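Print this page | E-mail this page

This site uses cookies to remember your settings. By continuing you agree to our use of cookies.

Workshop tips from Rillcombe: practising stitches and knots at the bench

I have kept a stitching bench in Rillcombe for 17 years, and I still practise interrupted stitches in January, when the evenings are long. These are my notes on the thread and the knots. They are for practice only, and not for any wound on a person or an animal.

Begin with one straight cut in the middle of the pad. Do not take it all the way to the border. Work from one end to the other, and leave the same distance between the stitches. I mark my distances on a strip of paper which lies next to the pad, and after the first few rows I take the strip away.

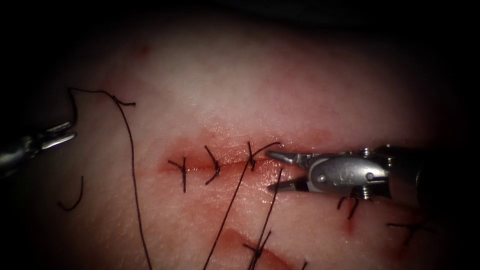 Dark thread is the best for learning, as it shows every mistake on a pale ground. Cut it longer than you need for one stitch but shorter than your arm. A very long piece makes loops, the loops fall over the finished knots, and then you pull on the wrong strand. If a loop is in your way, lift it to the side before you make the next throw.

Pull the knot only until the two lips of the cut touch each other. When the lips begin to roll inwards, it is already too tight. Lay the second throw in the opposite direction to the first, otherwise the knot slips. Trim both tails after the last throw, and leave enough that you can take hold of them later.

A word about holding the thread. Take it near the end, with the tip of the jaws, and do not squeeze more than is necessary. A rough jaw holds well but it can fray the thread. I cut off any frayed part and start again from the good part.

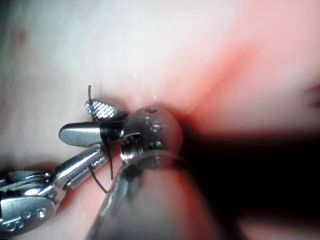
Thread held between the jaws, short end upwards.

Wipe the jaws after work and dry the joint also. I keep my tools in a flat tin from the Momeck shop in Asgate, with a cloth under them. The scissors for thread stay in the same tin and I never use them for paper.

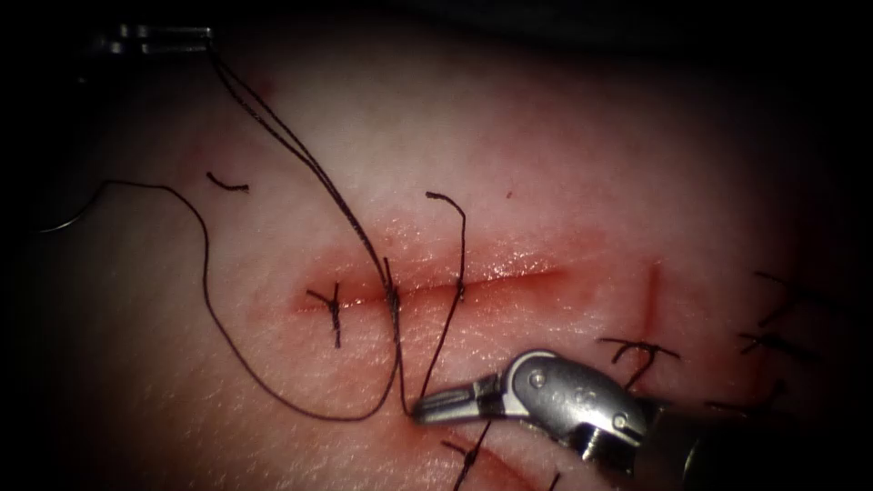
Can I use the same pad again?
Turn it and make the new cut well away from the old one. When the stitches start to tear out, the pad is finished.

Keep the remaining thread on a card, with a small notch at each side for the ends. Write the thickness on the card, for you will not remember it.

Page last changed 22/12/2022
Contact | © Lahtinen Workshop Notes, Rillcombe | Back to top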